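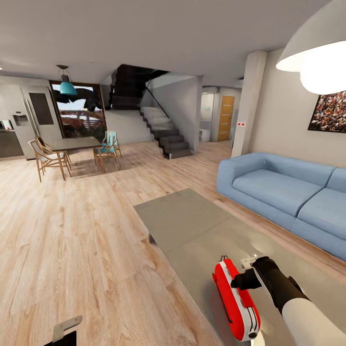
Red toaster and gray coffee table.

The Stendwood Corridor

The Stendwood building in Plalness has six floors and one corridor per floor. I was hired by Erraji, the management company, to measure the corridors for a carpet order. The drawings gave the same length for all of them: 145 feet from the elevator door to the fire door.

I used a Rulon laser meter. The method is simple. The meter goes on a flat bracket against the elevator door frame, the beam goes to a white card taped to the fire door, and three readings are taken and averaged. Floors one through five came out at 145 feet, within a quarter inch.

The top floor read 484.

A wrong reading usually has a plain cause. The beam may have caught something reflective, or the lens may be dirty. I cleaned the lens and replaced the card. The reading was 484 again. I then paced the corridor at my normal stride and reached the fire door in the number of steps I would expect for 145 feet. I wrote both results on the sheet and marked the laser figure as rejected.

Erraji wrote back in the morning. The carpet supplier required a measured length for every floor, and a rejected reading could not be entered on the form. They asked me to go back with a tape.

A long steel tape needs a fixed end. I hooked it to the elevator frame and walked backward toward the fire door, paying it out. The lights in the corridor were on motion sensors, one sensor per fixture, each set to switch off after 33 seconds. I passed the last apartment door at 131 feet, which agreed with the drawing. I kept walking. My back did not touch the fire door at 145. The tape ran out at 200 and I stopped.

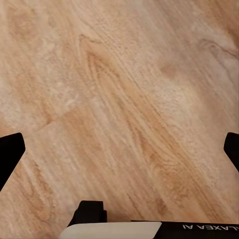
I did not turn around. I stood with the case of the tape in my hand and looked toward the elevator, and checked the things that could be checked from there. The apartment doors were all in view and evenly spaced. The tape lay flat along the baseboard with no slack. The lights went out behind the path I had walked, starting at the elevator end, in the order I had passed under them. That was correct behavior for the sensors.

Then the light nearest the elevator came on again.

A motion sensor of that type will trigger on warm air, and there was a heating vent near the elevator. I noted the time, 4:10 in the afternoon. The second fixture came on, then the third. The interval between them was even and matched a walking pace – mine, as near as I could tell. The carpet under the lights was bare. The tape had begun to lift slightly off the floor at the far end, the way it does when someone picks up the hook to see what it is attached to.

I let go of the case. The tape should have rewound toward my end, but the case went away from me down the corridor at full speed and I heard it stop against something soft.

I stepped back once and my shoulders met the fire door. I went down the stairs without collecting the tape.

On the form I entered 145 feet for the top floor, method: tape. Erraji accepted it and the carpet was delivered in March. The installers reported that the roll for that floor came up short, and asked who had done the measuring. They also returned my tape. It was locked at full length, and the hook had been bent around to fit a smaller hand.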